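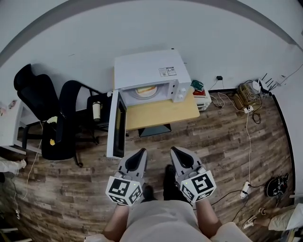 About Flurnico

Flurnico records people doing ordinary household jobs and turns the recordings into training examples for robot learning. Our customers build the robots and write the learning software. We supply the demonstrations.

The company was started by Mojtaba Parsa, who had spent several years teaching robot arms by remote control and found it slow work. A person steering an arm from a desk might get through a few good attempts in an hour. The same person with a gripper in each hand can do the job at close to normal speed, in a regular room, and the motion of the fingers is recorded along with the view from the head.

How we work

Our collectors wear a head camera and hold two grippers, one per hand. Each gripper has two fingers and carries a cube printed with black and white markers, which we use to work out where the hand was at each moment. The collector gets a short task card, for example "take the plate out of the microwave and close the door," and does it from start to finish. Then the objects are moved and the task is done again.

We work in furnished rooms and leave the usual things in them. There are chairs, cords, boxes and shelves, and sometimes another person is standing nearby. A robot that has only seen a bare lab bench tends to do badly in a kitchen, so customers ask for this.

Every recording is checked twice. The first check is automatic and looks for lost tracking and dropped frames. The second is done by a reviewer, who marks where each step begins and ends and writes a plain sentence for each one. Failed attempts are kept if the collector recovers from them. They are labeled separately, and customers can choose whether to include them.

What we have collected

Our main set is called Clada. It covers 442 tasks, mostly kitchen, laundry and tidying work. Appliance doors take up a large share of it: microwaves, ovens, dishwashers and cabinets, opened and closed from different standing positions. A smaller set, Pornard, covers cords, bags and other soft items that change shape when they are picked up. Pornard is still growing and the labels are revised each April.

Where we are

We have two sites. The office and most of the review staff are on Hassanpour, on the second floor, and the recording rooms are a short drive away. Visitors are welcome at the office by appointment. The recording rooms are closed to visitors during sessions.

Working with us

Collectors do not need a technical background. Training takes 3 days and is paid. Most people get used to the grippers by the second day, though turning small knobs takes longer. Sessions are limited to two hours, with breaks, and everyone who may appear in a recording signs a consent form first.

For data requests, send us a list of tasks and the format you need. We will reply with a sample and a price.

Page last updated 16 Nov 2019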